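Why Does Wood Have Stripes?

Look closely at a wooden table, a door or a cutting board. Unless it has been painted, you will probably find lines running across it. Some are straight. Some bend and swirl like water going around a rock. These lines are called the grain, and they were made by the tree while it was growing.

How a tree gets bigger

A tree grows in two directions. It grows up, and it grows out. The growing out happens in a thin layer just under the bark. This layer has a long name, the cambium (say it KAM-bee-um). It makes new wood on its inside and new bark on its outside.

In places with warm summers and cold winters, a tree does not grow at the same speed all year. In spring there is plenty of water, and the tree grows fast. The new wood is light in color and a bit soft. Later in the summer, by August in many places, growth has slowed down. The wood made then is darker and harder. In winter the tree rests and makes no new wood at all.

Then spring comes back and the tree starts on another light layer. One light band and one dark band together make one year. If you look at a stump, you can see these bands as circles, one inside the other. They are called growth rings. The smallest ring, in the middle, is from when the tree was very young.

A wide ring often means a good year, with enough rain and sun. A narrow ring can mean a dry year, or a year when insects ate the leaves, or that bigger trees were standing in the way of the light.

Some trees have a great many rings. There are bristlecone pines in the western United States that are more than 4,000 years old. Their rings are so thin that scientists use a microscope to tell them apart.

From circles to stripes

If the rings are circles, why does a table have stripes?

The answer is in how the tree is cut. A stump shows you the tree cut straight across. A board is cut the long way, from one end of the log to the other. Think of a rolled-up sleeping bag. From the end you see a spiral. From the side you see long lines. It is the same sleeping bag, and you are looking at it from a different place.

It matters where in the log the saw goes. If the saw cuts through the middle, it goes straight down through the rings, and the board has narrow stripes that run side by side. If the saw cuts nearer the outside of the log, it skims along the rings. Then the stripes spread out and make curves, arches and long pointed shapes. Many boards have both kinds. The lines are packed together in one part and spread wide in another.

Knots are something else. A knot is the place where a branch grew out of the trunk. The grain has to bend to get around it.

Softwood and hardwood

Pine, spruce and fir are called softwoods. They usually have needles and cones. Oak, maple and cherry are called hardwoods. They have flat leaves, and most of them drop those leaves in the fall. The names can trick you, because a few hardwoods are quite soft. Balsa, the very light wood used for model airplanes, is a hardwood.

Pale softwoods are good for learning about grain. The creamy bands and the tan bands are easy to tell apart.
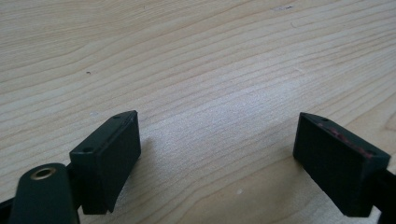 Aparecida Peixoto wrote to us after reading an earlier version of this page with her class. She said that several of the children thought the stripes were painted on, and that they only changed their minds when they turned a scrap of pine on its end and saw the lines carry on over the edge. She also asked us to say that not every table is made of solid wood, and she is right.

Some tables are covered with a thin sheet of real wood, called a veneer. Others have a printed picture of wood on top. The end of the board is a good place to check. On solid wood, the lines on top join up with curved lines on the end. On a printed top they stop, and the edge may be a plain strip.

Try it yourself: a grain rubbing

You will need a sheet of thin paper, a crayon with the wrapper peeled off, and a piece of bare wood that is a bit rough. Old fence boards work well. Very smooth tabletops do not, so ask a grown-up to help you find a piece.

Lay the paper flat on the wood. Hold it still with one hand. Turn the crayon on its side and rub gently, always in the same direction. The harder bands often stand a tiny bit higher than the soft ones, so they pick up more crayon. If nothing shows, try a rougher piece.

When you have a good rubbing, write on the back where the wood came from. Then make one from a different board and put the two next to each other. Look for the places where the lines come close together — and for any bend that might mean a knot is near.

Words to know

Grain: the pattern of lines in a piece of wood.
Cambium: the thin layer under the bark where a tree makes new wood.
Growth ring: the light and dark wood a tree makes in one year.
Knot: the place in a board where a branch once grew.
Veneer: a thin sheet of real wood glued on top of another material.

Page last changed November 2019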